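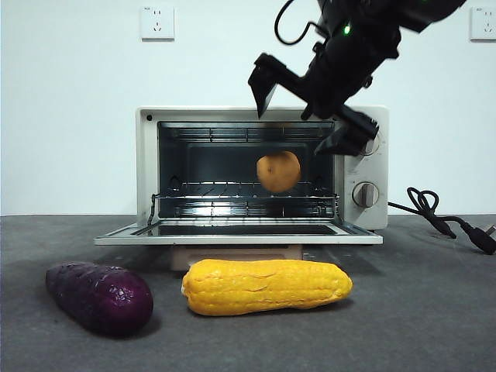
A small white toaster oven with its door open.

Ginataang Kalabasa for a Cold Evening
by Rowena Lumanlan

Good morning to all the readers of the Pangilinan Kitchen Letter. In the last letter I asked which dish you want to see next, and many of you wrote the same thing: something with squash, and something that does not need the whole afternoon. So for this month I chose ginataang kalabasa, squash cooked in coconut milk. In my family we ate it every Tuesday, when my mother came home late from the market and there was always a piece of squash left that was too ugly to sell.

I must say first that every house in my province makes it a little different. Some people put shrimp, some put pork, and my aunt put small dried fish that you could smell from the road. My version today has shrimp and string beans. If you do not eat shrimp, please see the part about changes near the end.

What you need (for four people, or for two people and lunch the next day)

Squash, peeled and cut in big cubes, 500 grams. I use kabocha, because it is the closest to the one at home. Butternut is also fine, but it is sweeter and it becomes soft faster.
Shrimp, peeled, 300 grams
String beans, cut as long as your finger, 200 grams
Coconut milk, 1 can
Onion, 1 medium, sliced
Garlic, 4 cloves, crushed with the side of the knife
Ginger, one piece like your thumb, cut in thin sticks
Fish sauce, 1 tablespoon, and more on the table
Green chili, 1 or 2, whole
Cooking oil, 2 tablespoons
Black pepper
Water, 80 milliliters

About the coconut milk

Please read the can. Some cans have a lot of water and some have sugar, and the one with sugar is for dessert. I open the can without shaking it, so the thick cream stays on the top. Half of the cream I take with a spoon and keep in a cup for the end. If your can is already mixed and you cannot separate it, do not worry, only keep a quarter of it for later.

How to cook

Put the oil in a wide pot on medium fire. When it is warm, add the ginger first and let it cook for one minute. Then the onion, and when the onion is soft, the garlic. I was taught the other way, garlic first, and for many years I ate burned garlic and thought it was the correct taste.

Add the shrimp and stir only until they turn pink. Take them out to a plate. They will go back later. Many people leave them in the pot for the whole cooking and then they are like rubber.

Now put the squash in the same pot, stir it so every piece has a little oil, and add the fish sauce and some pepper. Pour the water and the thinner part of the coconut milk. When you see small bubbles at the side, make the fire low and cover the pot, but leave the lid a little open. If coconut milk boils too strong it will separate and you will have oil swimming on the top. It is still good to eat, only it does not look so nice for guests.

Cook the squash for 10 minutes, then add the string beans and the whole chilies. Stir slowly from the bottom, two or three times and no more. Some of the squash will break and make the sauce thick, and this is what we want, but there should still be pieces you can pick with a fork. After 7 minutes more, try one bean. If it is tender, return the shrimp, add the coconut cream from the cup, and turn off the fire after one minute.

Taste it now and not before. The squash gives its sweetness late, and if you put more fish sauce at the beginning you can be sorry.

We eat it with plain white rice. My husband eats it with bread, and I have stopped to argue with him.

Changes you can make

Without shrimp: use firm tofu, fried first until the sides are golden. For the fish sauce, use light soy sauce and a small pinch of salt.

With pork: take pork belly in thin slices and cook it slowly after the onion, until its own fat comes out. In this case you need only one tablespoon of oil.

With leaves: malunggay is the best, if your store has it frozen. Spinach is possible. Put it at the same time as the coconut cream.

Less spicy: a whole chili gives mostly smell and very little heat. It becomes a problem only when it breaks, so stir carefully, or take it out before you serve to children.

How to keep it

It stays good in the refrigerator for two days in a closed box. Warm it slowly in a small pot with one spoon of water. I do not recommend the freezer, as the beans become sad and the sauce has small grains in it after.

Your letters

A reader asked me if she can use squash from a can. You can, but it will be a soup. If you want a soup, add a little more water and leave the beans out, and it is a good soup.

Another reader wrote that her kabocha is so hard she is afraid to cut it. I was also afraid. Put the whole squash in the microwave for two minutes, after making some holes with a fork, and wait until you can touch it. Then cut off the stem side so it can stand flat, and push the knife down with your weight. You also do not need to peel it completely. The green skin becomes soft and has a pleasant taste, and I usually leave it in stripes.

A third letter was about my bibingka from April, which came out dry in the middle. I looked at my notes again and I think the cake was baked too long. Please start checking it 5 minutes earlier than I wrote, and cover it with banana leaf or foil when the top has its color. I have corrected the recipe in the archive.

Next month

I will write about pickled green papaya, the kind we call atchara. You will need a clean glass jar with a good lid, and a little patience, because it should rest for some days before you open it. If your mother or your grandmother had her own way of making it, please answer to this letter and tell me. I would like to know especially who puts raisins and who is against them.

Thank you for reading and for cooking with me.

Rowena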